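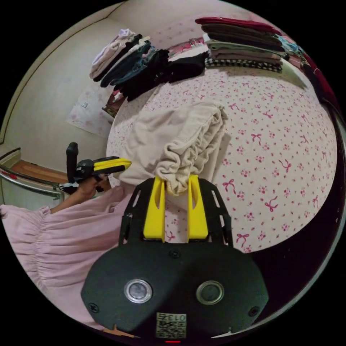 Progress Report to the Krūmiņa Family Fund
Sensory Sewing Project, Nalavness Parent Network
Reporting period: September through February

What the grant pays for

The grant covers fabric, thread, hanging hardware and the rental of a sewing room in Hinilport, so that parents of children with autism, ADHD or sensory processing differences can make calming items at low cost. The items are lap pads, weighted blankets, body socks and indoor swings. Families keep what they make. We also sew a small number of items for a lending shelf that any member family can borrow from for a month.

Work done so far

We ran sewing evenings from September on, with a break in December when the building was closed. Each evening covers one item from cutting to finishing. The lap pad is the first item for all new members. It can be finished in one evening by a person who has never used a sewing machine, and it gives parents a chance to see if their child likes weight before they start on a full blanket.

The lending shelf now holds 8 lap pads and 5 body socks. The shelf has been used more than we planned for, mostly by families who are waiting for an occupational therapy appointment. Two pads came back with split seams. We now sew every channel twice and have changed the pattern sheet to say so.

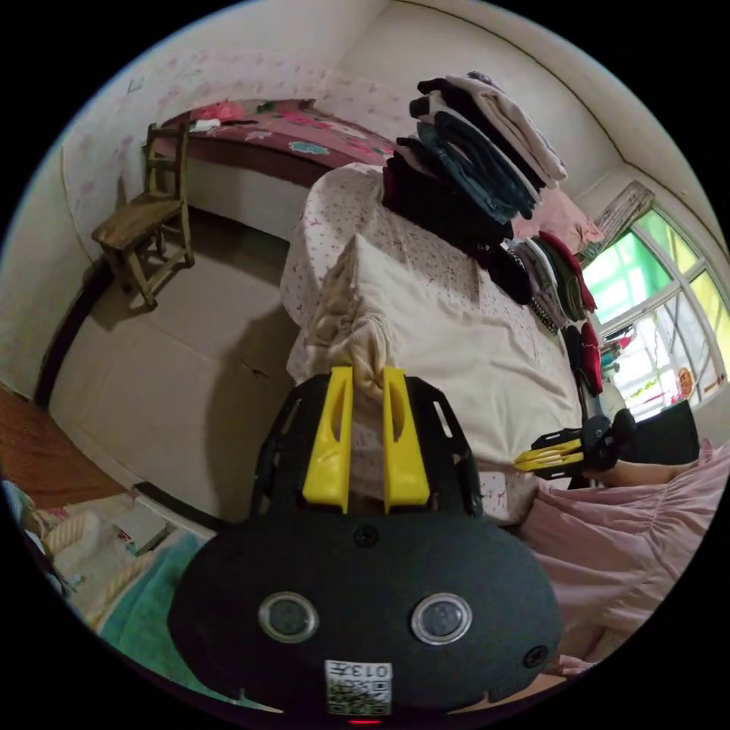
Fabric choice has taken more of our time than any other part of the project. Our first order was a fleece that several children would not touch, and parents told us it was scratchy after a few washes. We moved to cotton jersey for the body socks and brushed cotton for the blanket covers. Plain colors have gone over best, and a beige cloth like the one bunched up on the edge of the bed is the sort of shade that parents of easily overstimulated children ask for. The fleece that was left over has been used for practice pieces.

Swings

The swing is the item parents ask about most and the one we have been slowest to deliver. The fabric part is simple. The ceiling mount is the hard part, and many of our families rent. We bought mounting kits from Trorineo, rated for up to 200 pounds, and wrote a one-page sheet on finding a joist and getting a landlord's permission. Families who can't drill are offered a body sock or a crash pad instead. The first swings were cut in November and the rest are waiting on hardware that is back-ordered.

Spending

Fabric and thread are within budget. Room rental is slightly over, as the new rate started in January. We have $1,000 left in the hardware line, all of it set aside for the back-ordered mounts. We ask the fund's approval to move any amount left after that to filling for the weighted blankets, which has gone up in price.
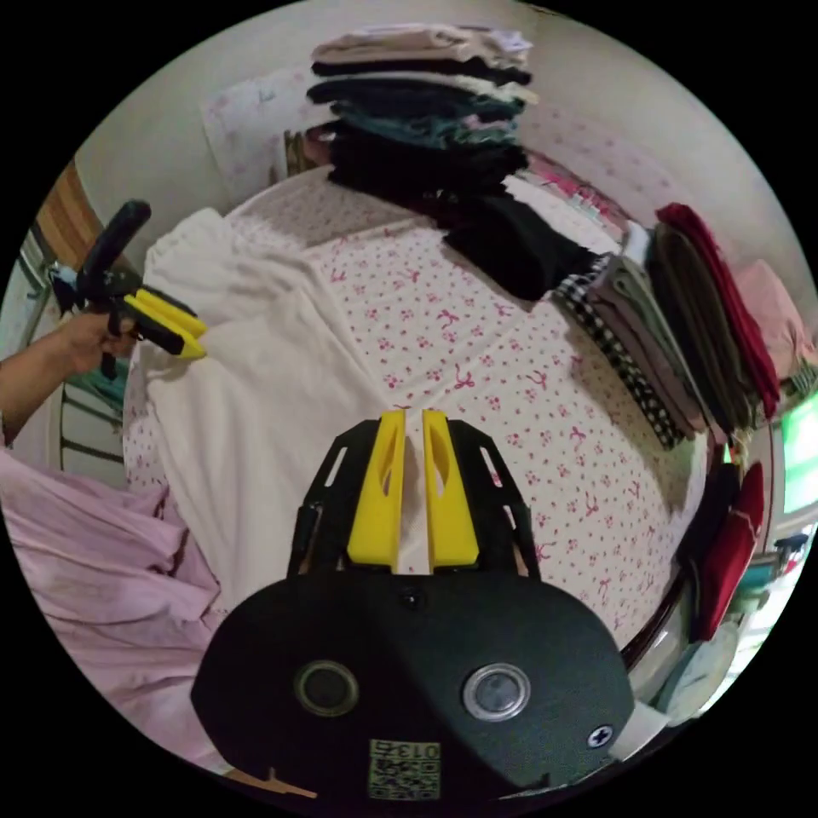
We will send the receipts for the filling separately once the next order is in. The glass beads cost more than the plastic pellets but make a thinner blanket, and parents of older children prefer them. Younger children's pads will stay with pellets.

Next steps

Finish the remaining swings when the mounts arrive. Hold two more blanket evenings before summer. Replace the worn needles and the walking foot on the older machine. Translate the pattern sheets into Spanish, starting with the lap pad.

A final report with full accounts will follow in September.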